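Rapport de projet : une machine peut-elle ranger un salon ?
Rizwan Rathnayake, rendu le 24/11/22

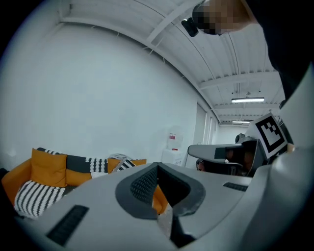
Quand j'ai choisi mon sujet en février, je pensais écrire sur les aspirateurs robots, comme tout le monde (ou presque). Et puis ma tante m'a demandé si un robot saurait un jour refaire son canapé après le passage de mes cousins. J'ai rigolé, et j'ai changé de sujet le soir même !

Parce qu'un canapé, c'est vicieux. Les coussins s'écrasent, glissent, se cachent les uns derrière les autres. Un plaid, c'est encore pire : il n'a pas de forme à lui. Nous, on attrape un coin, on secoue, et c'est réglé. Une pince à deux doigts, elle, doit trouver le coin, le serrer assez fort pour le garder et le tirer dans le bon sens sans embarquer le coussin d'à côté.

Pour ce projet j'ai utilisé Kingi, le petit simulateur que notre prof nous fait installer au premier semestre. J'y ai construit un salon avec un canapé, des coussins et une couverture, puis j'ai lancé 676 essais répartis sur deux tâches. La première : prendre un coussin et le remettre contre le dossier. La deuxième : tirer le plaid pour qu'il couvre le dossier.

Côté coussins, 500 essais et 133 échecs. Franchement j'étais content, je m'attendais à bien pire. Les ratés viennent surtout des moments où deux coussins se chevauchent — la pince prend les deux, ou alors elle pousse celui de derrière.

Côté plaid, c'est la douche froide : sur les 176 essais restants, 13 réussites. Oui, 13. J'ai relancé mes calculs deux fois en croyant à un bug. Le simulateur y est sûrement pour quelque chose, son tissu se comporte un peu comme une crêpe trop cuite, et je n'ai pas eu le temps de régler la souplesse comme il faut.

Ce qui m'a le plus appris, c'est de guider la pince à la main, au clavier, pour fabriquer des démonstrations. On se rend compte qu'on regarde beaucoup avant de toucher. Moi, je tournais autour du coussin, je reculais, je revenais de biais. Mon programme fonçait tout droit !

Alors, est-ce que les machines font le ménage ? Pour les coussins, dans mon salon virtuel, je dirais presque. Pour le textile, non, pas avec ma méthode. Il me reste à essayer les prises de biais et un tissu mieux réglé, et j'ai laissé la liste des essais ratés en annexe pour celui ou celle qui reprendra le projet.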